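# Acceptance

The Frota was sold with a service contract, and the service contract was the part Dalia Žukauskas had been sent to look at.

She had read it on the train to Millby. It ran to 178 clauses. Clause 4 said the unit would be supplied with one attendant for the length of the trial. Clause 60 said the attendant was not to touch the work.

"Not at all?" she asked.

"I can restart it," said Chidubem Tijani. "I can read you the log. If it catches fire I'm allowed to stand up."

He had worked for Skundarier for two years, first in returns, then in sales support, which he said was returns with a better chair. The hall was booked until six. Her employer, Lestau, refurbished small electronics and paid people to sort them into trays, and wanted to know whether it could pay for this instead.

She opened her form. Under *Task* she wrote: pick and place, mixed items, divided tray. Under *Operator input* she wrote: none so far.

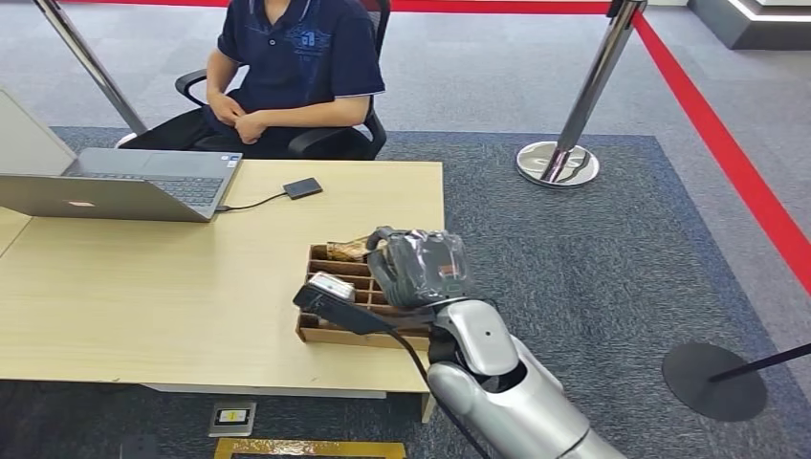 The arm was quieter than the brochure had led her to expect. She noted that. She noted the cover on the hand, listed as a consumable on page three of the price schedule, and asked how long one lasted.

"Depends on the item," Chidubem said. "Anything with a burr on it will go through. Budget for more than they tell you."

"Is that in the contract?"

"No. That's just me."

She wrote it down in the margin, where her manager would find it and ask for a source.

The unit paused. The log called this *grasp review*. According to the manual, a grasp review could take up to 10 seconds and should not be interrupted. Dalia timed it on her phone. It took nine, and she was annoyed to find she had been holding her breath.

"What's it reviewing?"

"Whether it's got hold of the thing properly."

"And if it hasn't?"

"It puts it down and has another go. Same as you would."

"I'd just squeeze harder."

"They tried that one," he said. "That's why I was in returns."

She turned to the last page. The form asked whether the evaluator would be comfortable leaving the system unattended over a night shift. There were two boxes and a line for comments. She thought about the sorting room in February, the heaters going, six people in coats talking about somebody's divorce while the trays filled up.

"Who sits with it at night?" she asked.

"Different contract," said Chidubem. He found the number for her.

She left both boxes empty and copied the number onto the line.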